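A água que se paga sem usar

15 de fevereiro de 2017

Quando o bairro de Lanz foi construído, a água entrava nos prédios por um único tubo de ferro e a conta dividia-se pelos condóminos em partes iguais. Quem tomava banho duas vezes por dia pagava o mesmo que o vizinho ausente na aldeia até ao fim do verão. O sistema durou décadas e deixou um hábito que ainda hoje se nota: pouca gente em Lanz sabe dizer quanto gasta, e menos ainda sabe onde fica o contador.

Os contadores individuais chegaram depois, prédio a prédio. Foram montados nos patamares, atrás de portinholas metálicas que se pintaram tantas vezes que algumas já não abrem. A leitura passou a ser feita pela Kilo, a empresa que gere a rede, e as primeiras faturas separadas causaram discussões nas escadas. Havia casas com uma pessoa que gastavam mais do que casas com quatro. Na maior parte dos casos a explicação estava na canalização.

Uma fuga pequena não faz barulho e raramente deixa mancha. A água passa do autoclismo para a sanita num fio que mal se vê, ou perde-se numa junta enterrada na parede e segue por baixo do pavimento até encontrar saída. Um autoclismo com a borracha gasta pode deitar fora 200 litros num dia. O morador só dá por isso quando chega a fatura, e às vezes nem então, porque o débito é automático e o papel fica por abrir na gaveta da entrada.

A Kilo começou em dezembro a enviar uma carta aos clientes cujo consumo noturno nunca desce a zero. O critério é simples. Se entre as duas e as quatro da manhã o contador continua a andar, todas as noites, alguma coisa está a perder água. Foram enviadas 2.000 cartas na primeira leva. A maioria foi para prédios com as colunas originais, concentrados nas ruas mais próximas da antiga fábrica de cerâmica, mas também houve destinatários em construções recentes, com materiais que se julgavam à prova de problemas.

A carta não diz onde está a fuga. Recomenda fechar todas as torneiras da casa, apontar o número do contador e voltar a lê-lo passada uma hora. Se mudou, fecha-se a torneira de segurança do autoclismo e repete-se a operação. Este segundo teste resolve muitas dúvidas, desde que a torneira de segurança ainda rode. Em casas onde nunca foi mexida, o calcário prende-a, e forçá-la com um alicate é a maneira mais rápida de transformar uma fuga lenta numa inundação.
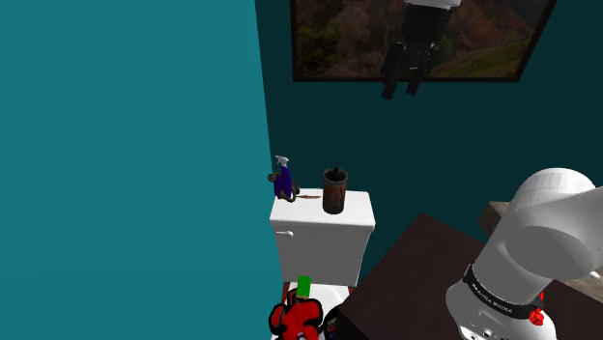

O que custa arranjar

Os canalizadores do bairro contam todos mais ou menos a mesma história. O cliente telefona por causa da fatura, eles vão lá, trocam uma peça de plástico e borracha e ficam menos tempo na casa do que levaram a arranjar estacionamento. A peça é barata. A deslocação é que pesa, e por isso muita gente espera ter duas ou três coisas avariadas antes de chamar alguém.

A espera sai cara. A tarifa da Kilo é por escalões e o preço do metro cúbico sobe à medida que se gasta. Uma família que estava tranquilamente no primeiro escalão passa para o segundo sem ter mudado nada na sua vida, e a taxa de saneamento, calculada sobre o volume de água, sobe também. Paga-se a água que se perdeu e paga-se depois o tratamento dela.

Existe a possibilidade de pedir uma correção. O regulamento prevê que, em caso de fuga comprovada, o excesso seja faturado a uma tarifa intermédia, mas o cliente tem de apresentar a fatura da reparação e tem 10 dias para o fazer a contar da data de emissão da conta. Quem faz o conserto sozinho fica sem comprovativo. É uma das queixas mais frequentes no balcão de atendimento, instalado no edifício da antiga estação, onde há sempre fila às horas de almoço.

Nos prédios arrendados, o assunto complica-se. A lei diz em termos gerais que as reparações cabem ao senhorio e a pequena manutenção ao inquilino, e uma válvula de autoclismo cai exatamente no meio. Os contratos mais antigos não falam disto. Os mais recentes falam demais, com listas de responsabilidades copiadas de um modelo qualquer da internet, nas quais aparece a limpeza de caleiras num apartamento de segundo andar.

A torneira que não fecha bem

Depois do autoclismo vem a torneira. Os modelos clássicos, de dois manípulos, vedam por compressão: uma anilha de borracha é apertada contra um assento de latão. Quando a anilha envelhece, a pessoa aperta com mais força, e é essa força que vai comendo o assento. Chega-se a um ponto em que já não basta mudar a borracha e é preciso retificar o metal ou comprar uma torneira nova.

As misturadoras de alavanca usam discos de cerâmica e resistem melhor, mas não gostam de areia. Depois de qualquer corte no abastecimento convém abrir primeiro a torneira da banheira ou a do tanque e deixar correr até a água sair limpa. Se a primeira a abrir for a da casa de banho, os grãos que se soltaram da rede vão parar aos discos ou ao filtro do bico.
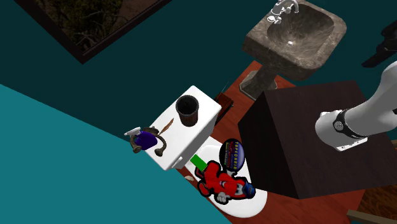

A Dokitz, uma loja de ferragens que ocupa a esquina do mercado, mantém um expositor com anilhas de todas as medidas, arrumadas em gavetas de madeira. Vende-as à unidade. Os clientes trazem a peça velha embrulhada num guardanapo e comparam-na ao balcão, coisa que nos grandes armazéns da periferia deixou de ser possível, porque ali as anilhas se vendem em caixas sortidas de onde se aproveitam duas e se guardam as outras para sempre. Ao lado do expositor há uma folha plastificada com o desenho de uma torneira em corte. Está lá há tanto tempo que as letras já são quase só uma sombra.

A loja passou também a vender redutores de caudal, uns discos perfurados que se enroscam no bico da torneira. Funcionam bem nos lavatórios. Na cozinha há quem os tire ao fim de uma semana, cansado de esperar que a panela encha. No chuveiro depende do esquentador: alguns aparelhos antigos precisam de um caudal mínimo para acender, e com o redutor montado o banho sai frio. Antes de comprar, vale a pena ver na chapa do esquentador o valor indicado pelo fabricante.

O exemplo de Purnthorpe

Em Purnthorpe, uma cidade inglesa de tamanho parecido, o caminho foi outro. Durante muito tempo a maioria das casas não teve contador e pagava uma quantia fixa, calculada a partir do valor do imóvel. As perdas dentro de casa não interessavam a quem lá vivia, e só quando um verão seco baixou o nível do reservatório é que a empresa local decidiu procurar as fugas à porta dos clientes. Técnicos identificados tocavam às campainhas, ofereciam-se para verificar o autoclismo com uma pastilha de corante e trocavam a peça no momento, sem cobrar.

O programa foi apresentado como provisório e continua em vigor. A conta feita pela empresa era a de que lhe saía mais barato trocar borrachas do que construir outro reservatório. O teste do corante, entretanto, espalhou-se e faz-se em casa sem dificuldade. Deitam-se umas gotas de corante alimentar no depósito, não se puxa a descarga e espera-se um quarto de hora. Se a água da sanita mudar de cor, a válvula não está a vedar.

A Kilo estudou uma campanha semelhante para Lanz e desistiu. Alegou que não pode intervir dentro da casa do cliente, para lá do contador, sem mudar o regulamento, e que a mudança teria de ser aprovada na assembleia municipal. O tema esteve na ordem de trabalhos duas vezes e das duas foi adiado por falta de tempo. Ficou a carta.

O que está por baixo da rua

Há ainda a parte que não depende dos moradores. A rede pública de Lanz tem troços de fibrocimento e de ferro fundido que são da idade dos prédios, e entre a água que sai do reservatório e a que é faturada há uma diferença que a empresa reconhece mas não divulga por bairro. As roturas maiores veem-se, porque o asfalto abate e aparece uma poça que não seca. As outras encontram-se de noite, com um aparelho de escuta encostado ao pavimento, quando o trânsito para e se consegue distinguir o chiar da água sob pressão.

A substituição das condutas foi dividida em fases. A primeira abrange 16 ruas e obriga a abrir vala ao longo de todo o passeio, com acessos provisórios em chapa para as lojas e as garagens. Os comerciantes pediram que as obras não coincidissem com o Natal, e conseguiram. Já os moradores das ruas sem saída pediram uma alternativa para o estacionamento e receberam um descampado junto ao cemitério, sem iluminação, que quase não é usado.

Durante os trabalhos o abastecimento será cortado por períodos curtos, com aviso colado na porta do prédio na véspera. Quem tem máquinas de lavar com programação noturna deve desligá-la nesses dias. Quem tem bomba de pressão na cave também, porque uma bomba a trabalhar em seco queima o motor e o seguro do condomínio, em regra, não cobre.

As ligações de cada prédio à conduta nova ficam a cargo da empresa até à válvula de corte na fachada. Dali para dentro, a coluna é do condomínio. Vários prédios aproveitaram as reuniões de início de ano para pedir orçamentos e estão a receber propostas com diferenças grandes entre si, umas em aço inox e outras em tubo multicamada, umas com reposição de azulejo e outras sem ela. Convém ler essa linha antes de comparar os totais. A reposição do azulejo, nas casas de banho antigas, pode custar mais do que o próprio tubo, sobretudo quando o modelo deixou de se fabricar e é preciso revestir a parede inteira.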